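Sorting and storing artificial flowers without crushing them

Posted by Ghazal Hashemi in Home and Storage
Tags: artificial flowers, hydrangea, roses, storage, cleaning

I have a mixed lot of artificial flowers, blue hydrangeas and red roses, that I use for table arrangements at a small event space. They go out in April and come back in the fall, and in between they live in a closet. When I opened the box this year the hydrangea heads were flat on one side and the roses had bent stems. Two of the hydrangea heads had come off completely.

What I would like to know:

What order should I sort them in? Right now I pull them out of the box one at a time and they tangle.

Can the flattened hydrangea petals be brought back? The petals are fabric, and the stems are plastic with wire inside.

Should they be stored lying down or standing up? The closet shelf is deep but not tall. I could fit two long boxes on it, or one row of upright containers if I gave up the shelf above.

I don't want to buy new ones. They were not expensive but the blue is hard to match. The ones I bought last year as fill-ins came out nearly purple next to the old ones.

Also, is there any glue that holds a head on a stem and doesn't show? I used a clear craft glue from the Cokport store and it dried white.

3 people found this useful

Ojārs Rebane

I did the silk and plastic stock for a display company called Prunley before I retired, so I can answer most of this.

Sorting first. Don't pull them out of the box. Tip the box on its side at the end of a table and slide the whole lot out, then lift off whatever is on top. Pulling one stem drags the leaves of the next one through the petals, and that's how you lose sepals and heads. Use a plain light-colored table if you have one. Dark green leaves and loose bits show up well against it, and you will have loose bits.

Lay everything flat before you start making groups. When they are all down, turn the heads so they face the same way and the stems so they run the same way. Then split by type. I do the hydrangeas first because they take up the most room and they are the ones that get crushed under everything else. Roses next. Any loose leaves and bare stems go in a tray of their own. Don't throw them out, you can push a leaf back onto most stems.

When you pick one up, hold it by the stem. If you hold it by the bloom you loosen it a little each time. On a rose, take hold below the sepals. If two stems are crossed, keep one still and lift the other straight up.

Flattened petals: yes, they come back, if they are fabric. Hold the head over steam from a kettle, a hand's width above the spout, for a short time, and turn it by the stem. Keep your fingers out of the steam. Then shake it gently and separate the petals with your fingertips while they are soft. Let it cool hanging upside down. Don't use a hair dryer on high. It will curl the edges and sometimes lift the print off. If the petals are foam or latex, skip the steam.

Bent stems: warm the bend with your hand and ease it back in several small moves. If you bend it back in one go you get a white mark on the plastic, and the wire inside may break there. Once the wire is broken you can tape in a straight piece of florist wire alongside it with green stem tape. It won't show in a vase.

Glue: low-temperature hot glue. A small bead inside the socket, push the stem in, hold it until it sets. The craft glue goes white when it gets damp before it is dry. You can usually pick it off with a toothpick.

Storage: with a shelf like yours, lying down. Long box, heads at alternate ends, tissue rolled into a loose ring around each hydrangea head so the weight sits on the ring. Roses can go in the second box, closer together. Nothing goes on top of either one.

These show the same kinds you have, spread on a white table. 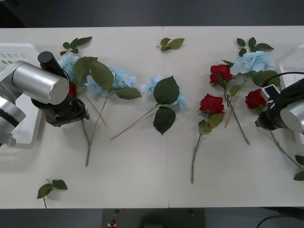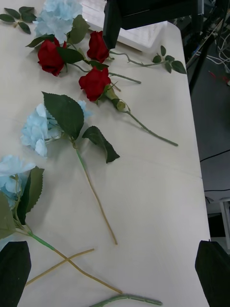
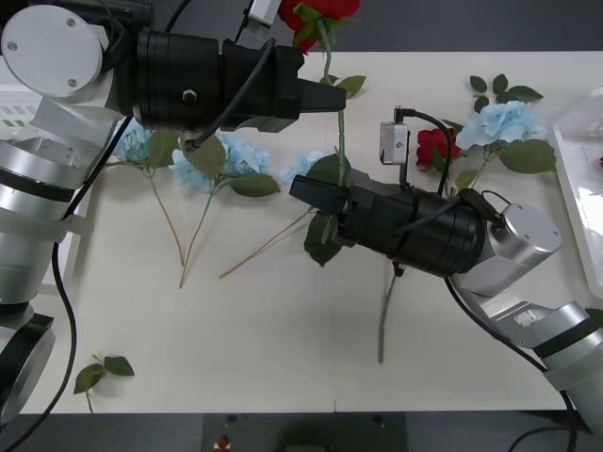
After that it is mostly a matter of keeping the groups apart until they are boxed. I used to write the type and the number of stems on the end of each box, because the lid always ended up on a different box.

One more thing on dust. Do it before you steam, not after. A soft paintbrush for the hydrangeas, from the center out. For the roses a dry makeup brush gets between the petals. If they are really dirty you can put them in a paper bag with a cup of salt and shake it, which people recommend all the time and which does work, but then you have to get the salt out of the hydrangeas and that takes longer than brushing would have.

5 people found this useful

Siriwan

Agree with the above on laying down. I store mine upright in a tall bin and the ones in the middle always come out squashed.

For the color match I would try a fabric store instead of a craft store. You can sometimes buy just the heads. Take one of the old ones with you and look at it by the door, the lights inside make every blue look the same.

1 person found this useful

planura_7

I just put them in a garbage bag and hang it from the closet rod. Been doing it for years. They look fine from a distance. There was a wedding place near me that had 1,000 stems or something like that and they did the same thing.

Comment from Ojārs Rebane: A bag works if the stems are tied in a bunch at the hook end and the heads hang free. If they are loose in the bag they all slide to the bottom and you are back to the same problem.

Comment from Ghazal Hashemi: Thank you all. I steamed one hydrangea this morning as a test and it came back on the flat side, a bit fluffier than the others. I will do the rest the same way. The white glue did come off with a toothpick. I have two long boxes now and I'm going with heads at alternate ends. Does it matter if the tissue is colored? I have a lot of red left over.

Comment from Ojārs Rebane: Use white. Red can bleed onto the blue if the closet gets damp. You could use the red around the roses.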